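Fikre 互助区 > 机器人软件 > 感知与控制

双臂整理线缆，腕部相机一抬起来策略就开始抖，该从哪儿查？

半夜调参的橘子
发布于 2018年6月12日

各位好，第一次在这个板块发帖，写得有点长，先道个歉。

我们在做一个双臂收纳的活儿：桌上摆开口的纸盒，把黑色线缆放进盒子里理顺，线头不要翘在外面。听着特别简单对吧，我去年十月接手的时候也是这么想的。硬件那边早就定下来了，我只管软件，从图像进来到关节指令出去这一段都归我。

软件的结构大概交代一下。头部一路相机，两只手腕各一路，三路图都进 Rernow，它负责跑我们训好的模仿学习网络，输出的是末端增量（位姿六维加夹爪开合）。增量再丢给我自己写的一个小节点，做限幅、插值和逆解，最后发给手臂控制器。录数据用的是 Nillent，回放也用它。手眼标定是 Skestitz 做的，标定残差我看过，没什么可挑的，所以我暂时没怀疑这块。

训练数据是 80 条遥操作演示，全是在同一张铺绿布的桌子上录的，图像缩小以后直接进网络，没有裁剪，增强只做了随机平移和一点点亮度抖动。

现在的症状：手腕朝下、贴着盒子干活的时候，动作很顺，我都想拍给家里人看！可是一旦手腕往上抬，或者从盒子上方撤出来换姿势，输出就开始来回跳，末端在原地打摆子，有时候摆着摆着就往一个莫名其妙的方向走，我只能按停。重新放回低位再启动，又好了。

下面这张就是手腕抬平以后，网络在这一路上吃到的输入： 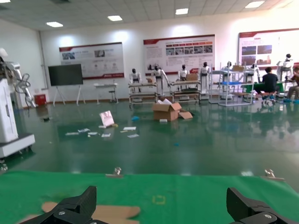 腕部相机视角：两指之间是绿色桌布，桌子后面的地面、纸箱和一排人形机器人也都进来了

我一开始根本没想到背景能占这么大的面积。桌布就剩下面一条，上头全是地面反光、墙、顶灯，还有坐着干活的同事。人是会动的呀，演示那几天谁坐在哪儿跟现在肯定不一样。

我试过的东西：

1. 把插值节点的低通截止频率往下调。抖是小了，可是跟手也变慢了，夹线头的时候老是慢半拍，等于把问题从一头挪到另一头。

2. 把腕部那路图直接涂黑，只留头部。抖动明显减轻，但最后那一下夹取对不准，线头特别细，光靠头部那路看不清楚。

3. 把网络输出录下来离线回放。这一步最让我糊涂：同一段录像，离线喂给网络，跳动比在线的时候小很多，但还是有。所以我怀疑里头混着两个毛病，一个跟画面内容有关，一个跟实时运行有关。

头部那一路我也贴一张，方便大家判断视野。
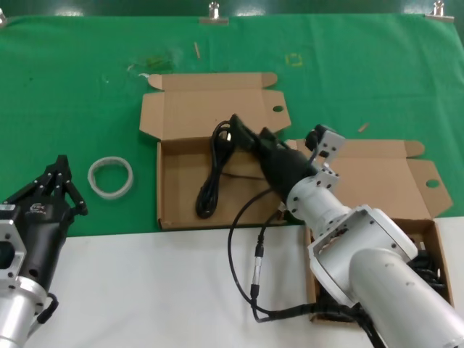

两路同时看的时候，头部这边从头到尾都很稳定，绿布和盒子一直占着大半个画面，网络只靠它也能知道大概该往哪儿伸。我把三路特征拼接之前各自的范数画出来看过，头部那条曲线很平，腕部的在抬手那段会猛地鼓起一个包，鼓包的位置跟末端打摆子的位置对得上。

想请教的就两件事：第一，腕部视野里这些背景到底应该怎么处理，是裁掉、打码，还是干脆多录些数据让它自己学会忽略？第二，在线和离线结果对不上，一般先查哪里？

先谢谢了，有需要补的日志我都可以贴。

楼主补充：

有朋友在评论里问极端姿态下画面什么样，我从回放里又翻了一帧，手腕歪着的时候截的。顺便说一下，腕部相机一直是自动曝光加自动白平衡，驱动默认值，我从来没动过（我知道，我知道）。 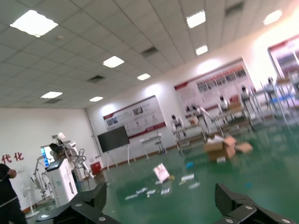 回放脚本也改了一版，现在能把每一帧的曝光时间和平均亮度一起打出来。翻了一段 1,286 帧的记录，曝光时间在抬手那一段几乎一直在变，手放低以后也要过一会儿才稳住，而低处那几帧的桌布颜色肉眼看着都不一样。我现在越来越觉得自动曝光脱不了干系，可是又不敢直接锁死，怕锁了以后盒子里面黑成一团，黑线躺在阴影里更加看不见。

螺距零点五

橘子你好，你这个坑我踩过，而且踩了挺久，所以多写几句。

先说曝光。你补充的那帧里顶灯占了那么大一片，自动曝光看到一堆亮块，肯定要往下压；手一低下去，满眼是桌布和盒子，它又往上提。提和压都需要好多帧才能收敛，这期间网络看到的桌布颜色一直在漂。你的亮度增强只有“一点点”，根本盖不住这个范围。所以锁！一定要锁。你担心盒子里太黑，那就以盒子里面为准来锁：把手腕放到夹取的姿态，手动把曝光调到线缆和盒底能分开，然后固定住，高处的灯过曝就让它过曝去，那里本来也没有你要的信息。我们那台最后定在驱动里的 800 这一档，你不用抄，相机不同这个数没有任何可比性，照着自己的直方图来。

增益也得一起固定，很多人只关了自动曝光，增益还在那儿自己跑，画面照样忽明忽暗。白平衡同理。改完以后记得断电重启一次相机再读一遍参数，我碰到过驱动重连后悄悄恢复默认值的情况，当时查了整整两天，气得我把读参数写进了启动脚本，读出来对不上就拒绝启动。

再说背景。你问裁、打码还是多录数据，我的顺序是先打码，再录数据，裁剪看情况。

打码怎么打呢？你手上已经有 Skestitz 的手眼标定结果了，又有关节角，桌面高度也是知道的，那腕部相机在任意时刻能看到桌子的哪一块，几何上全都能算出来。把桌面工作区当成一个长方体（底面是桌布范围，高度留到盒盖掀起来的最高处再多一点），投影到腕部图像上，外面的像素统一填成一个固定的灰。训练的时候这么填，推理的时候也这么填，网络就再也见不到你那些走来走去的同事了。

有几个地方容易写错，我都写错过：

长方体有一部分跑到相机后面的时候，不能直接投影顶点，要先跟近平面做裁剪，不然投出来的多边形会翻到对面去，掩膜一下子全反了。

夹爪手指要留着，别一起填掉。两根手指在腕部图里的位置基本是固定的，手工画一个静态的多边形跟上面那个取并集就行。网络靠手指和线头的相对位置来收口，手指没了它就瞎了。

掩膜边缘要做随机扰动。标定再好也有误差，你要是训练时边缘卡得死死的，网络有可能反过来拿边缘形状当姿态读数用。我就干过这种蠢事，网络学得可好了，验证损失漂漂亮亮，一换标定文件全完蛋。

还有就是当工作区在图里的可见面积小于某个门槛，干脆把这一路的特征乘零，训练时也随机乘零几次让它习惯。手腕抬那么高的时候，这路相机对任务没有贡献，靠头部和关节角就够撤出来了。你涂黑测试时抖动减轻，跟这个正好吻合，只是你从头涂到尾，把低处有用的也一块儿丢了。

老的演示不用重录。原始图像和关节角只要都还在 Nillent 的包里，离线跑一遍打码就能重新生成训练集。不过那批数据是自动曝光录的，颜色已经漂了，救不回来，所以亮度和对比度增强要加大，然后用锁好的相机补录一小批混进去，补录时多录抬手和撤出的片段。我猜你那批演示里撤出动作都很快，一晃就过去了，这一段的样本本来就稀。

低通那个先改回去吧，拿滤波去压网络的毛病，后面查什么都不清楚。

隔壁车间的扳手

加数据就行了，网络见得多了自己会忽略背景，我们就是这么干的，没搞那么复杂。

或者在桌子后面挂块布挡一下，五分钟的事。

（评论）半夜调参的橘子：挂布我也想过，可是手腕一歪就看到天花板了，总不能把房顶也包起来吧哈哈。

（评论）隔壁车间的扳手：那就多录呗。

缓冲区里的鱼

上面说图像内容的那部分我都同意，我补你的第二个问题，就是在线和离线对不上。

看到“离线跳动比在线小很多”，我第一反应就是去查时间戳。你三路相机加关节角一共四个来源，Rernow 取数据的时候默认是各拿各的最新一份，拼起来就送进网络。它可不管这几份是不是同一时刻的！而 Nillent 回放的时候是按录制时间戳对齐再吐出来的，等于你离线时享受了一次免费的同步，在线时没有。这两条路径的输入根本就不一样，结果当然对不上。

怎么确认呢，特别简单，你在送进网络之前那一行打日志，把四份数据各自的时间戳都打出来，减一下。我自己那套当时一看，腕部图像比关节角老了 35 毫秒，而且忽大忽小。手贴着盒子慢慢动的时候，这点延迟看不出来；一抬手，速度上去了，图像还停在老位置，关节角已经是新的，网络觉得偏了，给个反向修正，下一帧又修回来，你就看到它在那儿打摆子了。你的症状跟我当时简直一模一样，我读帖的时候都笑出声了。

延迟从哪儿来，我列一下我见过的几种，你挨个排：

驱动里的缓冲队列。很多驱动默认攒好几帧，你读到的永远是队列里最老的那一张。把队列长度改成一，或者每次读之前把旧的清空。

时间戳是谁打的。有的驱动在用户态收到图以后才打戳，传输的时间全漏掉了，看着对齐，里面是歪的。能用硬件戳就用硬件戳，然后做一次时钟偏移估计。

几路相机挤在同一条总线上。三路同时拉图，带宽一紧张，就有一路会排队。换个口，或者把腕部的分辨率降下来，反正你进网络前也要缩小。

曝光时间变长也会拖慢帧率，所以你锁曝光以后这里可能会跟着好一点，两件事是连着的。建议锁完之后重新量一遍延迟，别拿锁之前的数来用。

改法上，我没有去动 Rernow 本身，是在它前面加了一个很小的对齐节点：关节角存一段环形缓冲，每来一张腕部图，就按图的时间戳去缓冲里插值，取那个时刻的关节角，凑成一份再往后送。头部那路允许老一帧，它变化慢，没什么影响。另外记一下整份输入的年龄，超过门槛就不推理，沿用上一次的轨迹往下走，别急停，急停再启动那一下的冲击比抖还难看。

输出那头也看一眼。你的网络出的是增量，那增量是相对哪个位姿的？要是相对“当前实测位姿”，延迟会被放大，每一步都在追自己的尾巴。改成相对“上一次的指令位姿”，或者相对“图像那一刻的位姿”，后者要配合刚才那个环形缓冲，我用的就是后者。改之前先确认你生成训练标签的时候是怎么算的，两边必须一致，这个不一致的话什么现象都可能出来。

顺序我建议先对齐时间，再锁曝光，最后做打码。时间对齐不用重训，当天就能看到有没有变化。

（评论）半夜调参的橘子：刚去打了日志……右手那路果然是队列里攒着帧，左手那路正常，我完全没想过两边会不一样。队列改成一以后在线和离线的曲线贴近了不少，抬手还是有小跳，应该就是曝光和背景那部分了，接下来按螺距零点五说的做。增量我查了标签脚本，训练时相对的是图像时刻，推理时相对的是实测位姿，脸红。

（评论）缓冲区里的鱼：标签这个赶紧改！改完把特征范数那张图再画一遍，看看鼓包还在不在。

（评论）螺距零点五：近平面裁剪那段要是写得头疼，可以把长方体的每个面切成密一点的网格点，丢掉相机后面的点，剩下的投影完取凸包。慢一点，但是不容易出错，先跑通再换。

（评论）半夜调参的橘子：收到，我先用网格点的写法。补录的时候盒盖要不要也换几个角度？现在的演示里盖子全是平摊开的。

（评论）螺距零点五：要的，长方体的高度按盖子竖起来的情况留，录的时候平摊的、半开的都来一些。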